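Litter trays: green pellet trial at the Stomemden cattery

The Stomemden cattery has completed its change from clay to green granular litter. Notes on daily scooping follow, for fosterers who collected the same product from the Nastham store in February.
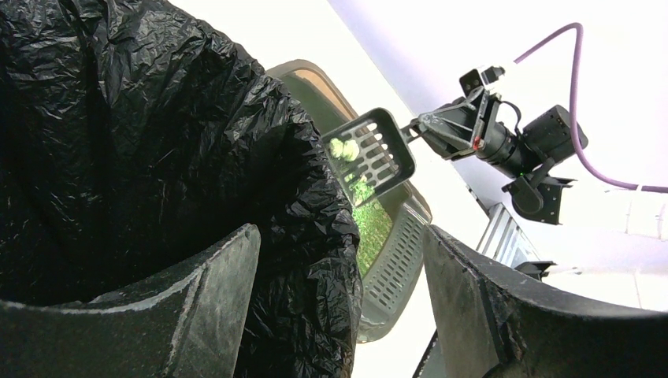
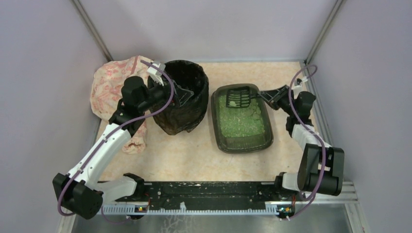 Slotted scoop and green litter, with clumps in the slots.

Granule size matters when choosing a scoop. The slots must pass loose granules and retain a clump. Scoops with narrow slots, sold for fine clay, hold back too much clean litter and should be returned to the store.

Clumps in this product turn paler than the surrounding litter and can be located by color. Slide the scoop along the base of the tray, lift, and tilt it slightly until the loose granules have dropped through. Do not shake hard — clumps break and the fragments are difficult to recover. Empty the scoop directly into a lined bin placed next to the tray. A bin on the far side of the room means granules on the floor.

Scoop 2 times daily. Top up to the previous level after the evening round. Full changes remain weekly: empty the tray, wash with unscented soap, rinse, dry completely, refill.

Usage at Stomemden over the trial was 398 liters, against 684 liters of clay for the same number of cats in the preceding period. Ullotville will switch when its present clay stock is used up. Replacement scoops and bin liners are held at the Matoušek Street counter — bring the old scoop for exchange.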